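Home | News | Opinion | Letters | Archive

Opinion

The patch that didn't work, and why I'd like to read all of it

By Mekdes Wolde

Saturday, February 18, 2023

Netivura, the stick-on migraine patch that was going to rid us of tablets, has failed its main trial. You may have missed this. The trial's success, had there been one, would have been announced with a film and a string quartet. Its failure went out late in the day as the ninth paragraph of a statement headed "Oyewole sharpens its focus".

I've read the statement several times, partly for work and partly for the prose. The patch "did not meet its primary endpoint", a phrase that makes it sound as though the two had arranged to have lunch. The data will be "reviewed internally". The company remains "excited about its pipeline". I have never met an unexcited pipeline.

What it doesn't say is what happened to the 2,254 people who took part. They stuck the thing on their arms, kept a headache diary and turned up at clinics in Stasstead and elsewhere to have blood taken. My neighbour Piroska Barta was one of them. She learned the trial was over when her next appointment vanished from the portal, and she learned the result from me, over the recycling bins.

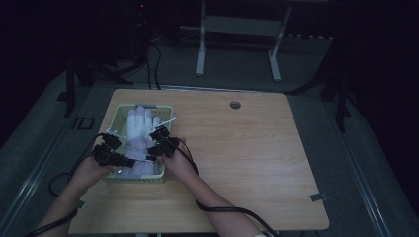 She wasn't especially cross about the patch. Headaches she is used to. What annoyed her was the diary, months of it, filled in at two in the morning with one eye shut, and now apparently the private property of a company that has lost interest in it. "I'd have liked to know if I had the real one," she said, and went in.

I think she should be told, and I think the rest of us should be too. A failed trial is still a very expensive piece of knowledge. Somebody else is almost certainly working on a patch much like it, and will recruit another couple of thousand people with bad heads to find out the same thing. Halima Usman, a pharmacist who has put up with my questions for years, compares it to tearing the page out of the recipe book after the cake sinks, then lending the book to a friend.

It can be done properly. When Mellus, the once-a-week asthma inhaler, flopped, the team under Evaristo Zamudio put the lot out within the year: results for all 2,803 patients, side effects, dropouts, even a rather sheepish section on a dosing mistake. Every volunteer got a letter in plain English. It is not a thrilling document. I'm told it has been of great use to people designing inhalers, who presumably have different ideas about thrills.

The usual objection is commercial secrecy, and Ansel Tillman put it to me on these pages last month with his customary patience. Firms won't take risks, he says, if they must hand their mistakes to rivals. Perhaps. But the risk was also taken by Piroska, who got her bus fare and a tote bag.

So make it a condition at the start. No approval to recruit until the sponsor has signed up to publish by a fixed date, whatever the answer, and to write to everyone who took part. Put a fine on it large enough to be noticed by the excited pipeline. And send Piroska her diary back - she says there's a shopping list in it she never finished.

14 comments | Share this article

Contact us | Letters to the editor | Back to top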